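Jan 18, 2018. Tap water / scale tests, week 4

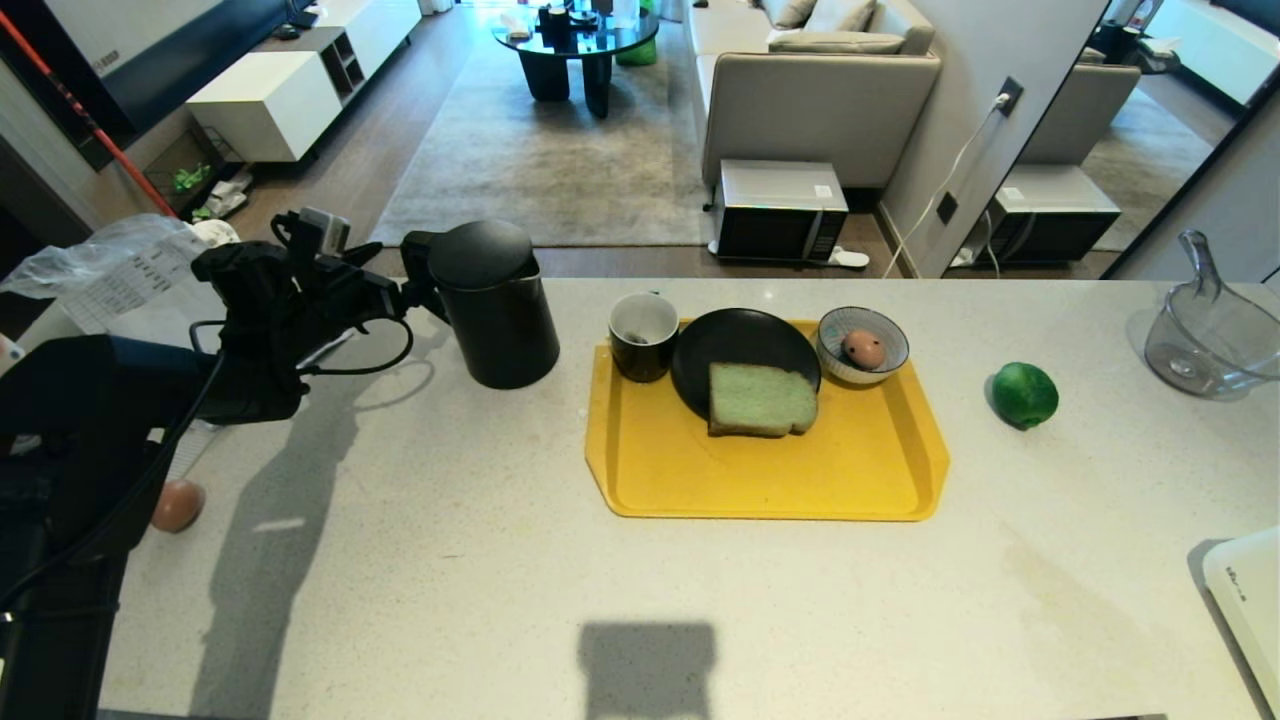

Picking up from where I left off Tuesday. Hardness of the Brenell street supply still drifting. First draw this morning read 132 mg/L as CaCO3, second draw after flushing the line was lower but I wrote it on the back of a glove box and the box got recycled. Redo tomorrow, same hour.

Titration notes
- new bottle of EDTA, opened today, label initialed
- buffer is the old one. Smells weaker than it should. Endpoint was muddy, more purple than blue, gave it an extra drop and then didn't trust it
- blank fine

Scale coupons: pulled the set from the 80 C bath. Steel ones have a chalky film, patchy on the side facing the heater. The Cerance coated ones came out almost clean except along the cut edge, where the coating is thin anyway. Don't read much into it. We didn't mask the edges in December either and got the same thing, so at least it's consistant.

Weighed them twice. Balance was drifting with the door open to the hall (somebody moving carts), so the first weights are crossed out in the log. Use the second column ONLY.

Claten filter cartridge: roughly 1000 liters through it now. Flow is down, could be the prefilter. Swap the prefilter before blaming the cartridge. Last time we blamed the cartridge and spent an afternoon on it for nothing.

Acid wash, vinegar vs citric: citric wins on speed, vinegar wins on price and loses on smell. Whole corridor complained. If we repeat, do it in the hood, lid on. Left one coupon in citric over lunch and forgot it, so that one is now a "long soak" data point I guess. Marked with an L.

Salian probe: conductivity reads high after the hot samples. Let them cool to room temp first, really cool, not just warm to the hand. Recalibrated at 2:30, slope ok, wrote it inside the lid.

Still to do
- order buffer
- repeat both draws, first and flushed, write it IN THE BOOK
- mask edges on next batch of coupons, try the nail polish idea
- ask stores about the smaller beakers, the big ones dont fit the bath rack
- prefilter

Bath left on over night at 80, lid down, topped up to the line. Check level first thing.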